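Weekend Counter Assistant, Grukness Board Game Library and Café

Part time, permanent. Apply by the end of June.

Grukness lends board games to people who have run out of things to say to each other indoors. We have 259 titles, a coffee machine with moods, and a front door that sticks in damp weather and has to be opened with the hip. We are looking for someone to stand behind the counter at weekends, and to come out from behind it when a table has been reading the same page of the rules for an hour.

What you would be doing

Most of the job is lending and taking back. A game goes out, a game comes home, and in between it has been to a caravan. You check the contents against the card in the lid, write down what is missing, and ask after it in a tone that suggests we are all friends. People are usually very good about this. The missing piece is usually in the sofa.

The rest is making drinks, wiping tables, taking bookings and teaching games. Teaching matters most to us. You should be able to get six people started on something none of them has played without reading aloud to them. If your natural method is to begin with the exceptions, we can work on it, but we will both need patience.

You would also look after the tables on Yimer nights, our monthly evening for people who come alone and would like to leave having met somebody. It needs a light touch. Seat people together, explain something short, go away. 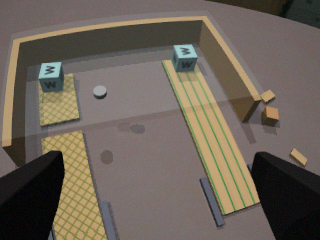
Whoever gets the job should know that regulars will have opinions on all of it, and will share them. Please hire somebody who explains the scoring before the second round, was one reply when we asked customers what they wanted, and it went on for another page and a half, ending with a request for larger teapots. We have bought the teapots. The scoring we leave to you.

What we are after

You like games enough to talk about them and not so much that you need to win against a nine-year-old. You can carry a tray. You can add up, or are happy being seen to use a calculator. You can tell two adults that the table is booked from 2 o'clock and that their war, however finely balanced, will have to finish at home.

Café experience is handy. Shop experience is just as handy. Knowing the catalogue is not needed at all, and we are slightly wary of applicants who claim to know it already. You will pick it up, mostly by being asked for "the one with the sheep".

We would rather you were kind than quick. Quick is nice on a rainy afternoon in the school holidays, when everyone in the district remembers at once that we exist.

Hours and pay

Both weekend days, 9 in the morning until 6 in the evening, with a proper lunch break that you are expected to take sitting down. One weekend in every six is yours, paid. The hourly rate is on the form, and is the same for everyone at the counter whatever their age. Tips are shared out at the end of the month and have been known to include foreign coins.

You get hot drinks, a sandwich, and the right to borrow 2 games at a time without charge. The same rules on missing pieces apply to staff. They apply more, if anything.

Getting here

We are above the Estska bakery, up one flight of stairs. There is a lift at the back, reached through the bakery's side door, and it works. The smell of bread starts early and is either a perk or a torment, depending on breakfast.

How to apply

Pick up a form at the counter or ask for one through the contact page. There is no need for a covering letter. Instead, send us an explanation of any game you like, in no more than 259 words, one for each box on the shelves – written for somebody who is tired, has just sat down and has not yet had their tea. Jisten is banned as a subject, as we had a great many of those last time and still do not understand the bidding.

We will ask a few people in for a trial afternoon, paid at the full rate. Wear shoes you can stand in. We reply to everyone, though slowly in the school holidays, see above.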